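The bed is where everything ends up

I had a plan for Thursday. The plan was one hour on the kids' room, then a cup of coffee while it was still hot, then the phone call to the insurance people that I've been putting off since April. I did make the coffee.

For anyone new around here, the kids' room in our apartment is small and everything in it has to do two jobs. The floor mat is the playground and also the reading corner. The bed is for sleeping, obviously, but between breakfast and bedtime it is a picnic ground, an animal hospital, a shop counter and, mostly, the place where things get put down. If you carry something into that room and don't know where it goes, it goes on the bed. I do it too! I can't even blame the children for this one.

My friend Sigrun Hovland has a system for this, and I've been hearing about the system for years. She empties everything onto the bed on purpose, the whole room, so that you can't go to sleep until it's dealt with. I tried that once, when we first moved in, and at 9:30 at night I shoved the lot into a laundry bag and it stayed in the laundry bag until summer. So I don't do the system. What I do is go around with a basket.

The basket thing came from Wenche Berge, who used to live downstairs from us and raised four kids in the same floor plan. You take one basket (ours is a green plastic mesh one, nothing special, it used to hold clothespins) and you only pick up one sort of thing per trip. First trip is trash. Second trip is anything that belongs in the kitchen. Third trip is toys, and then whatever is left is clothes and books and you can usually stand to look at it. I like it because you can stop after any trip and the room is still better than it was.

Trash is my favorite trip. It goes so fast. Crumpled bags, the leaflets that come home from every single outing, paper cups. Why do we own so many used paper cups? They get saved for "projects." There was a telephone project in the winter that needed two cups and a string, and I believe we are still stocking up for the sequel.

The kitchen trip is slower for me, and I get sidetracked. Juice bottles are the main offender. We've been on a lime juice kick, the Chinese one with the yellow and green label that says to shake before drinking, and I have a real weakness for the bottles themselves. They're clear, they have good rounded shoulders and a proper screw cap, and once the label is soaked off they're perfect for rice, or dried beans, or the glitter water the kids make when they're bored. So I'll pick one up and instead of going to the recycling I'll start thinking about lentils. I gave away a box of them to Chepkoech Barasa for her seedlings and within a month the shelf was full again.

Then there's the cup question. The cartoon cup lives in the kids' room because the younger one won't drink water at night out of anything else, so technically it isn't in the wrong place, but it's never standing on the nightstand either. It's on its side in the covers somewhere near a giraffe. (The giraffe quilt is ten times washed and crinkly as a paper bag now and I love it more every year. The butterfly sheet is newer and the kids chose it themselves, which explains why it goes with nothing.)

Toys I've mostly made peace with. Small stuff goes in the clear storage box on the mat, because if they can't see it they'll tip it out to look for it. Big plush stays at the head of the bed. The panda has a permanent spot next to the pillows and I get told off if I move him. Ida Gerlach asked me in the comments last time whether I rotate toys, put half away and swap them every few weeks. I did, for a bit! Then I forgot where I'd put the second half.

As for clothes, I fold them on the end of the bed and tell myself I'll carry them to the dresser when I'm finished with everything else. You can guess how that goes. The striped one has been folded three times this week and worn zero.
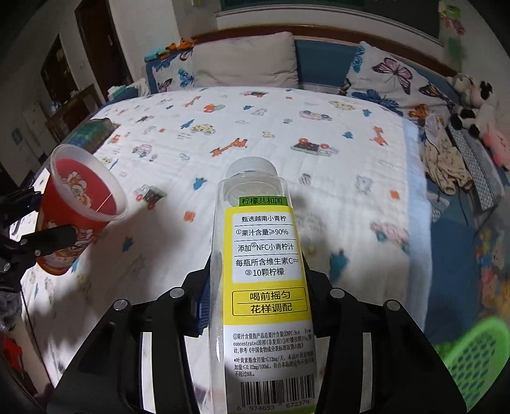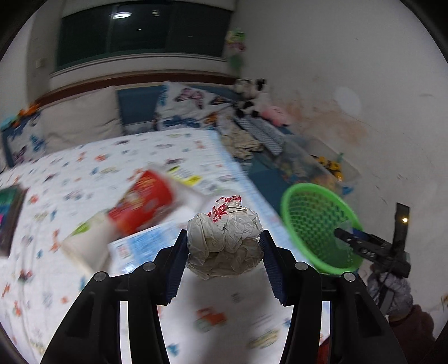
The lime juice bottle and the cartoon cup first, and then the bed with the green basket on trash duty.

I got as far as the toys before pick-up time. The coffee went in the microwave twice. Insurance call is moved to next week, and if anybody has a good way of getting label glue off plastic without scratching it, please leave me a comment, I've got a whole row of bottles waiting by the sink.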